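# osden-laundry-symbols

My grandmother's clothes came to me in 12 suitcases, and nearly every label in them was a mystery. Little tubs, triangles, circles with letters in them, bars underneath. I ruined a Gornura wool skirt the first week (it would fit a doll now) and after that I started writing things down. That notebook turned into this file, which is just a big table of care label symbols and what they mean in plain words!

## What you get

`labels.csv` has 1110 rows, one per garment label. Columns:

- `maker`: as sewn on the label, so you'll see both `Trajkovski` and `TRAJKOVSKI`. I left those alone on purpose.
- `wash`, `bleach`, `dry`, `iron`, `pro`: my own short codes, all explained in `codes.md`
- `fiber`: blank if the tag was cut out
- `notes`: me rambling, mostly

Empty cells mean I couldn't read the symbol. A cell with `no` means the symbol was there and crossed out. Please don't mix those up, I did it myself in the July version and had to redo the whole `bleach` column by hand.

## Drying codes

These get the most mail. A square with a circle inside is tumble dry, and the dots are heat. A square with a curved line hanging from the top edge is line dry (`L`). Three upright lines is drip dry (`D`), one flat line in the middle is dry flat (`F`), and two slanted lines in the corner mean keep it in the shade, so I add an `s`: `Ls`, `Ds`, `Fs`.

For `L` and `D` I hang things up indoors, and for `F` it's a towel on the floor. 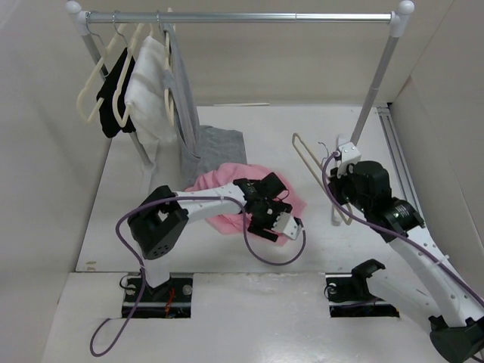 Borislav Dimitriou wrote in to say that `D` and `L` should stay separate even when the fiber is the same, because drip dry means you skip the spin and line dry doesn't. He's right, and I've split the 90 rows where I'd lumped them together. Thank you, Borislav!

## Known gaps

- Cerkska labels with words and no symbols are coded from the words, so take those with some salt
- No shoes, no curtains
- `pro` is thin, I hardly ever go to the cleaners

Use it however you like. If you find a wrong row, send me the row number and what the label says, and a photo of the tag if you have it handy.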